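Teaching by hand - talk notes, Nirside, June 2020 (Arben Delić)
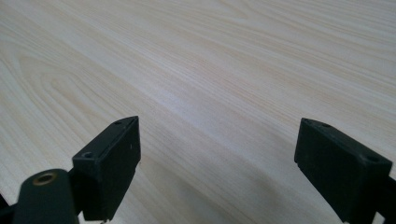 Start w/ why we show it the task and don't code it. Qureshi job: 501 demos by hand, 73 binned. Ask room, who's tried remote control? Slower, arm lag. Point at slide: fingers wide apart, nothing in them, just table and grain. Say START OPEN, every demo. People forget, they begin half closed and the robot learns that aswell.

Next - speed. Go slow but dont stop dead. Pauses get copied.

Cleltico numbers if time (570 by remote, 2 operators). Skip Skollisard unless asked.

Water. Then questions.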